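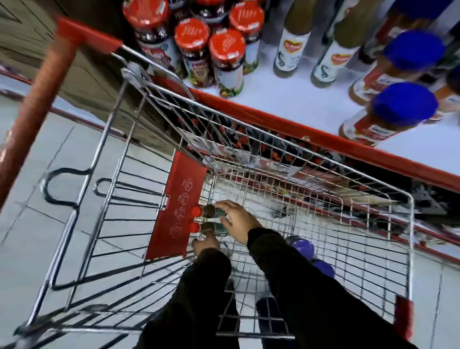 November, grocery pick and place, equipment planning

Went through the list with Torben after lunch. We have $2,911 left on the hardware line and it has to last until the new allocation.

Grippers first. Pridska quoted $963 for the two-finger set, fingertips included, freight extra. Vörös is cheaper but their pads are hard rubber and Torben doesn't trust them on glass. Leaning Pridska. Need to ask whether the jaw opens wide enough for the big jam jars, the datasheet only gives stroke per finger.

Second arm: not this round. Small bottles laid on their sides in a cart are a two-handed job the way people do it, one hand on each. We could do them one at a time with a single arm and accept the slower cycle. Nipon disagrees and wants it noted. Noted.

Cart: buy a real one. The wire basket matters, fingertips will catch in the mesh, and the child seat flap takes up room right where we'd want to set things down. Hilluvwood has used ones, colour doesn't matter. Check that the castors lock.

Stock: 38 items on the test list, mostly jars and screw-cap bottles. Nearly half are glass. Budget for breakage, plus 7 spare lids in each size.

Wrist camera: Zultberg lead time still unknown. Chrome wire gives bad depth returns on the old one, so test before ordering.

To do
- Nipon: email Pridska re jaw opening and freight
- Torben: measure cart depth against arm reach
- me: revised sheet, leave the camera line open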